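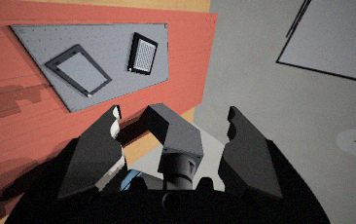
Call for Participants: Trained Descriptive Panel, Reduced-Sugar Foods (Study 3158)

Applications are open for seats on a trained descriptive panel that will evaluate table sweeteners and foods made with them. The panel covers sweeteners used in hot drinks, plain yogurt, fruit sauce and baked goods. Panelists are trained to describe and score what they taste. They are not asked which product they like or would buy, and prior work in food or taste testing is not required.

Training begins in March. Applications must be received by 11/29/18. Screening appointments are offered in the order in which complete forms arrive.

Background

Sweeteners that replace sugar differ from it in several measurable ways. Onset of sweetness may be faster or slower. The peak may be shorter. Sweetness may linger after swallowing, and some samples leave a bitter, metallic or cooling note. Solids such as sugar also add weight and thickness to a drink or sauce, and a replacement used in very small amounts does not. Instruments can measure the thickness of a sauce, but the change in taste over time has to be scored by people who have been trained on the same words and the same reference samples.

The study compares sweetener blends under the working name Tevia with plain table sugar. Blends are matched to sugar for overall sweetness before they reach the panel. The panel's task is to report how they differ once that match has been made.
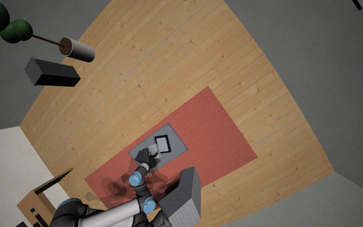 Sensory Methods Group – Ríos Food Laboratory, Clestport

What panelists do

Training. Panelists meet as a group and learn the four basic tastes used in this study: sweet, bitter, sour and salty. Solutions of known strength are tasted and ranked. The group then agrees on a word list for aftertaste and mouthfeel. Each word is tied to a reference sample, so that "slightly drying" means the same thing to everyone at the table. A word that cannot be tied to a reference is dropped from the list.

Calibration. Each panelist scores a set of coded samples alone. Some samples appear more than once under different codes. Repeat scores are compared to see how steady each panelist is. Panelists whose scores vary widely are offered further practice before data collection starts. Calibration results are discussed privately and are not posted.

Data collection. Samples are served one at a time in lidded cups with random codes. For drinks, the panelist takes the full portion, holds it, swallows or spits as instructed, and scores sweetness at fixed intervals on a line scale. Unsalted crackers and room-temperature water are provided between samples. A rest period follows every sample and cannot be shortened, including for panelists who feel ready to go on.

Baked goods are served as cut squares with no crust. Panelists score sweetness, bitterness, moistness and aftertaste, in that order. Color is not scored, and the booths are lit to make differences in browning hard to see. The lamps are 3000 K with a removable red filter.

Who can apply

Applicants must be adults who live or work within reach of Clestport and can attend in person. Sessions cannot be done at home.

Applicants must be able to eat and drink foods containing the following: cane sugar, stevia leaf extract, monk fruit extract, erythritol, wheat flour, egg, milk and apple. If you have an allergy or intolerance to any item on this list, or if a doctor has told you to limit any of them, please do not apply to this panel. Ask to be placed on the list for other studies.

Applicants should not smoke or use vapor products. People who are pregnant, people with diabetes and people who take medicine known to change taste are not eligible for Study 3158. Anyone unsure about a medicine should ask a pharmacist before filling out the form. Laboratory staff cannot give medical advice.

Dental work is a common cause of missed sessions. If you expect to have a crown, extraction or new braces during the study period, state this on the form. It does not rule you out, but it affects scheduling.
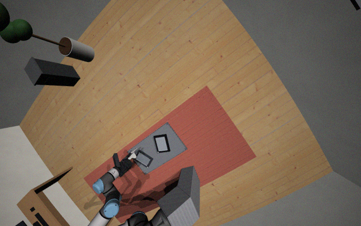
Employees of firms that make or sell sweeteners are not eligible, and neither are members of their households. The same applies to people who are currently seated on another taste panel, whether paid or unpaid. Former panelists may apply once their last study has closed. Those who served on the Endale syrup panel should note this under "previous studies" so that their calibration records can be found. They still need to attend screening.

Screening

Screening takes a single visit. The applicant tastes a series of weak solutions and identifies each, ranks a set of sugar solutions by strength, and completes a short odd-one-out test in which two cups are the same and one is different. There is also a written exercise in which the applicant describes an ordinary food, such as a cracker or a slice of apple, in plain words. Length is not scored. The readers look for words that another person could check.

On the day of screening:

No coffee, gum, mints or mouthwash for one hour before your appointment.
No perfume, aftershave or scented hand lotion.
Do not wear lipstick or flavored lip balm.
Eat a normal meal earlier in the day. Hungry applicants tend to rate sweetness higher.
If you have a cold, call and move the appointment. 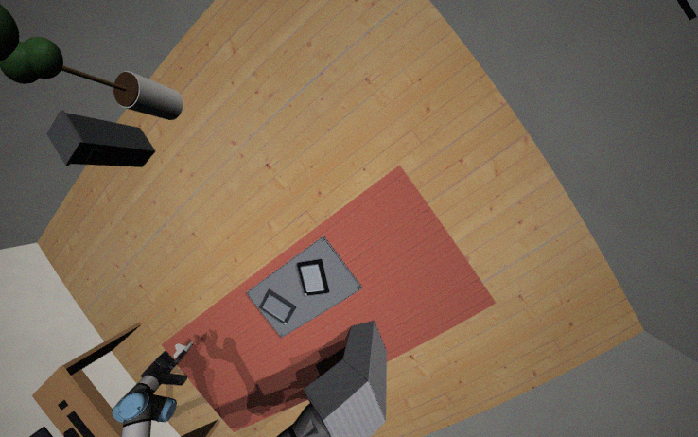

Booth procedure is explained at screening and applies at every session after that. Cups are presented from left to right, and the panelist works through them without going back. Lids stay on until the screen shows the matching code. The score sheet goes on the serving tray with its long side parallel to the long side of the tray and a clear margin left on every side, in the same way that the flat gray mat lies on the red rug in the picture, closer to one long side and turned to follow it. Cups stand on the wider margin. A sheet laid across the tray gets wet when the rinse cup is lifted, and wet sheets have to be copied by a second person, which introduces errors. Left-handed panelists may ask for the tray to be turned end for end.

Payment

Panelists who complete training receive $200. Data collection sessions are paid separately at an hourly rate stated in the participant agreement. Screening is unpaid, but parking is covered. Payment is by check or direct deposit at the end of the month in which the session took place. Late arrival of more than ten minutes counts as a missed session, as the samples are prepared to a fixed serving time and cannot be held. Panelists who withdraw keep whatever they have earned up to that point.

Withdrawal is allowed at any time and no reason has to be given. We ask for notice where possible so that an alternate can be trained.

Data and confidentiality

Scores are stored under a panelist number. Names are kept in a separate file for scheduling and payment. Reports to the product developers contain group averages and measures of spread, with no individual results. Panelists sign an agreement not to discuss sample descriptions outside the laboratory until the study is closed. General remarks – for instance, that you sit on a taste panel – are not restricted.

How to apply

Request the form from the front desk of the Ríos Food Laboratory in Clestport, by phone or in person, and quote Study 3158. Fill in every section, including the food list on the second page. Forms with an incomplete food list are returned and lose their place in the order.

Questions about eligibility and the ingredient list go to Rattana Rattanakul, panel coordinator. Questions about scoring methods, the word list or use of the data go to Panya Kaewkla, study lead. Applicants who pass screening but are not seated will be offered a place as an alternate. Alternates attend training on the same terms as the panel and are paid the same amount for completing it.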